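十一月 工作本 染色间

上午九点开始。接着上次的茜草，这回只看媒染和水质，别的都不动。布还是那批平纹棉，Lema 的，坯布，没有漂过。Brerkura 那边来问过茶席用的那套布能不能定色，我还没答复，等这一轮做完再说。

先记上次留下的问题。上次三块布同一缸出来，颜色不一样，靠缸底那块偏褐，中间那块最干净，上面那块发花。当时写的是“搅得不够”，现在回头看，这个说法太省事。发花那块边上有一道很清楚的水线，说明布是浮着的，有一段时间一半在水面上。偏褐那块不好说，可能是温度，缸底贴着炉子，茜草一过七十度就往褐色走，这个大家都碰到过。所以这次升温慢一些，布用线吊着，不让它落底，也不让它浮。

布的准备

裁了八块，每块干重都称过，记在布角的水洗标上，用油性笔写。铅笔试过，煮完就看不见了。边没有锁，只用剪刀剪了锯齿，掉线不多，能接受。

退浆照旧：纯碱加一点中性皂，煮一小时，水变黄，倒掉，再煮一次，第二遍水只有一点黄。漂洗到水清。有一块洗完滴水上去不马上吸，说明浆没退干净，又单独煮了半小时，再滴就吸了。以后这一步要每块都滴，不能只滴一块当代表。以前偷过懒，染出来有硬币大小的白点，找了很久原因。

单宁：五倍子粉，先用热水化开，过一遍纱布再兑进桶里。没过纱布的话粉会粘在布面上，干了以后是一粒一粒的灰点，后面遇到铁就变黑点，洗不掉。布泡过夜，早上捞出来拧干，没有漂洗，直接进矾。

媒染

四块用明矾，四块用醋酸铝。明矾按布重的百分之十五，加纯碱中和，加的时候起泡很厉害，要用大一点的桶，小桶会漫出来。醋酸铝按百分之八，不需要另外加碱，味道大，窗开着。

两组都是温水泡，隔一阵翻一次。下午捞出来晾到半干。醋酸铝那组按说应该晾透再做麸皮浴，这次时间不够，只晾到不滴水就下了。这一条要记着，如果后面颜色浅，先怀疑这里。

麸皮浴用的是超市买的小麦麸，装在布袋里煮，水发白就可以。明矾组没有做麸皮浴，只清水漂了两遍。严格说两组就不完全可比了，不过这次主要是看哪一种在我们这里的条件下好用，不是写论文。

染材

茜草根用的是 Pešek 的，去年剩下的一袋，加上新到的一袋。两袋颜色差得不少，老的那袋偏橙，掰开芯是黄的，新的芯偏红。混在一起用，混之前各留了一小把封在自封袋里，写了字，放在第二个抽屉。

一共称了300克，先用凉水冲，冲出来的水很黄，倒掉。有人喜欢把这道黄水留着染羊毛，我试过，颜色不牢，放窗边一个夏天就没了，不再留。冲完用开水烫一遍，再倒掉，然后磨。磨粉机进料口堵了两次，老根太韧，下次先用剪刀剪成短段。

磨完的粉用温水泡，加了一点碳酸钙。我们这里的水偏软，不加的话颜色发橙，加多了又发紫发暗。这次用了两份水：一份自来水，一份是从 Trastano 带回来的井水，那边水硬，壶底一层白垢。井水那一缸没有加碳酸钙。

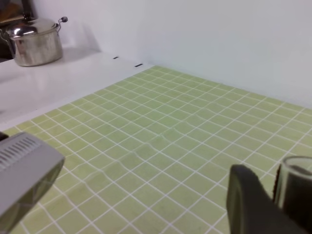 带盖的不锈钢锅，侧面有小提环。

染色过程

四块进自来水缸，四块进井水缸，每缸都是明矾两块、醋酸铝两块。布先用清水浸透再下，干布下去会吃色不匀。

升温记录：从室温开始，第一个小时到39度，停了一会儿，看布已经有颜色，是那种偏粉的橙。然后继续升，中间翻了几次，用的是木筷，不要用铁夹子。到六十度出头稳住，盖上盖子，保持了一个半小时。井水那一缸温度上得慢，大概是锅的缘故，底厚一些，关火以后降得也慢。

温度计有点问题。夹在锅边的那支和手持的那支差两度多，放进开水里一支读98，一支刚好到一百。我以读98的那支为准减了偏差来记，但手写的原始数没有改，看表的时候注意。该买一支新的了，已经写在采购单上。

中途出了一件小事，吊布的棉线断了一根，有一块沉到底，发现的时候已经贴在底上了，不知道贴了多久。捞起来重新吊好，在布角打了一个结做记号。这块是自来水缸、醋酸铝的。线下次换成粗的，或者用竹签横架在桶口。

关火以后没有马上捞，布留在缸里凉过夜。

第二天

早上捞布，先不洗，抖掉粉渣，晾在室内竹竿上，阴干。湿的时候八块看上去都很红，没有什么可比的。干了才看得出来。

干后的样子，对着北窗看：

自来水、明矾：暖红，偏橙，均匀，边上没有水线。两块几乎一样。

自来水、醋酸铝：比明矾深一档，红得更正。打结的那块有一片褐斑，形状不规则，在布的一角，和沉底的位置对得上。算是证明了上次的偏褐是贴底造成的，起码这个原因是有的。

井水、明矾：偏冷，有一点玫瑰色。深度和自来水那组差不多。

井水、醋酸铝：最深，砖红里带一点紫，我个人觉得稍微闷。拿给来借蒸锅的人看，对方说最喜欢这块。

剩下的染液又下了两块碎布，没有媒染过单宁的，出来是浅粉橙，第三次就只剩米色了。渣滤出来晒干，先存着，看能不能做颜料。上次做色淀，过滤用了两天，滤纸换了好几张，出来的粉很少，不太划算，但是颜色确实好看。

洗涤和牢度

晾了一天以后才洗。中性皂，温水，第一遍水是浅红的，第二遍微微有色，第三遍清了。醋酸铝组掉色比明矾组少。井水组掉色最少，不过这里两个因素搅在一起，不下结论。

每块剪下一条，一半用黑卡纸盖住，钉在南窗的板子上，看日晒。另一条缝在白棉布上，准备跟着日常的衣服一起洗，洗五次以后再对。摩擦用干白布来回擦，干擦都没有颜色，湿擦打结那块的褐斑处有一点，可能是粉渣没洗干净，再洗一遍重测。

铁后处理只试了一小条：硫酸亚铁，极少，清水里点一下，布放进去马上就变成紫褐色，几秒钟就要拿出来。手慢了一点，比想要的暗。铁的桶和筷子单独放，贴了红胶带，不要和别的混用。上次靛蓝那边借走过一次，还回来时胶带没了，现在重新贴了一圈。

杂项

通风扇噪音比上个月大，叶片上积了一层毛絮，拆下来擦过，好一点。

水槽下面那个软管接头又渗水，缠了生料带，先这样用。

明矾还剩小半桶，够再做两轮。醋酸铝快没了，要订。五倍子粉结块，换了带密封圈的罐子，里面放了一包干燥剂。

样卡这次改成横排，左边贴布，右边写水、媒染、布重、最高温度和时间。以前竖排贴的那一本翻起来布老是勾到下一页。旧的不重做了，新的从这一轮开始编。

给 Brerkura 的答复：先给他们看自来水明矾和自来水醋酸铝两种，井水的量带不过来，不适合做成批的布，除非用碳酸钙把自来水调到差不多，这个还没有做过。要的话得另外排时间。

下一轮

一，醋酸铝组晾透了再做麸皮浴，和这次的样条并排比。

二，自来水加碳酸钙分三档，看能不能接近井水那个玫瑰色。

三，茜草新老两袋分开染，不再混。

四，吊布改用竹签。

五，新温度计到了先在冰水和开水里各校一次，数字写在温度计的盒子上。

南窗的样条两周后先看一眼，拍照，不取下来。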